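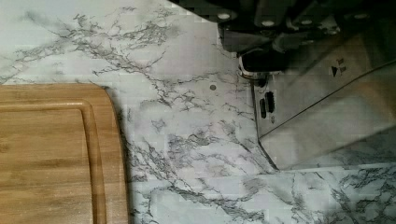

Visit Report: Kitchen Handling Demonstration, Sondon Showroom

Prepared for the Equipment Review Office, Dubey Residential Services
27/02/2022

Purpose of the visit

Dubey operates shared kitchens in 22 residential buildings. The office was asked to review the countertop handling kit offered by Atimetti and to advise whether a trial should be arranged. Four members of staff attended the demonstration at Sondon. The visit took up most of the morning and included a presentation, a working session at the counter and a meeting with the supplier's service team.

The kit

Atimetti sells the kit as an arm, a gripper with flat metal finger plates, a wrist camera and a control unit that fits in a base cabinet. Software is licensed by the year. The supplier also offers installation and staff training, priced separately.

The wrist camera gives the operator a close view of the counter and of whatever the gripper is approaching. Our staff found this view more useful than the general room display, especially when judging the distance between a finger plate and the work surface. The counter used at Sondon has a white, marble-patterned top with heavy gray veining. We asked how the software deals with a busy pattern of this kind, as several of our kitchens have similar tops. The supplier answered that the surface is mapped during installation and that the map has to be repeated if the counter is replaced.

Working session

The session dealt with cutting boards. The board supplied was a wooden one with rounded corners and a juice groove, close to the type we already buy. The operator approached it from the side, lifted it a short way and returned it to the counter. Three attempts were made. Two were completed without help, and on the other the operator stopped the arm and corrected the approach by hand. The supplier described thin boards lying flat as one of the harder items for the gripper, and we were glad to have this said openly.

Staff asked about cleaning. The finger plates can be removed and washed, but the housing above them must be wiped by hand. We requested the written cleaning instructions, which had not been received when this report was prepared.

Service and support

Repairs are handled from the Bostholm depot. The standard agreement promises a visit within 48 hours of a reported fault - public holidays excluded. A replacement arm is not included.

Recommendation

The office recommends a trial in one kitchen, to start in April, on condition that the cleaning instructions are supplied first. Purchase should not be considered until the trial results have been reviewed. A copy of the supplier's price list is held by the office.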